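Ticket 14 — Murow hand-held gripper, left finger pad failing and grip slipping
Project: Gruno (student robotics club, pick and place build)
Opened by: Macarena Acuña
Assigned to: Unai Vidal
Status: Closed
Opened: 22 December 2018
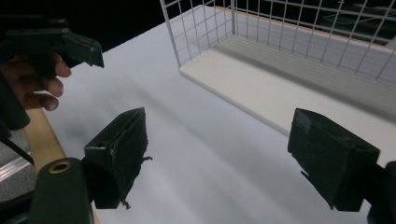
Problem
The left finger on unit 3 lets go of light items partway through a lift. The right finger holds fine. It started during basket practice and got worse over the session. Unit 2 does the same task with no drops, same table, same operator.

Steps to reproduce
Close on the foam block, lift to basket height, hold. The block rotates toward the left finger and slides out.

Log

Macarena: Strip on the inner edge of the left finger is frayed and peeling, with threads hanging off the bottom. Finger itself looks sound. Checked the trigger travel and it closes all the way.

Unai: Could be the pad, could be the finger sitting crooked. Before you change anything, close it on a sheet of paper and pull. Try it at the tip and again near the base.

Macarena: Paper tears at the tip and pulls out freely near the base. Same result each time.

Unai: That points to the pad. Don't trim the threads and keep going, we did that on the Iturra unit and the rest of the strip came off in the middle of a run. Peel the whole thing and replace it.

Macarena: Old strip is off. Adhesive left a ridge along the bottom half. Scraped it with a plastic card and wiped it down with isopropyl. No grey strip left in the drawer, so I used the black stuff from the Puvetti kit. It's a bit thicker.

Unai: If it's thicker, do both fingers or the jaw will close off centre. Then redo the zero.

Macarena: Done both. Closed position now reads 90 counts higher than before — saved the new zero to the unit 3 config. The old value was 3,423 if we need to go back.

Unai: Leave it overnight before you load it. The adhesive needs the time.

Macarena: Retested after leaving it. Foam block holds through the lift and into the basket. Paper test grips at both ends. The empty plastic cup still tips a little, but unit 2 does that as well.

Resolution
Pads replaced on both fingers, zero reset, config saved.

Follow-up
Order more grey strip. Unai to add a pad check to the sign-out sheet. Cup tipping goes on its own ticket — please don't reopen this one for it.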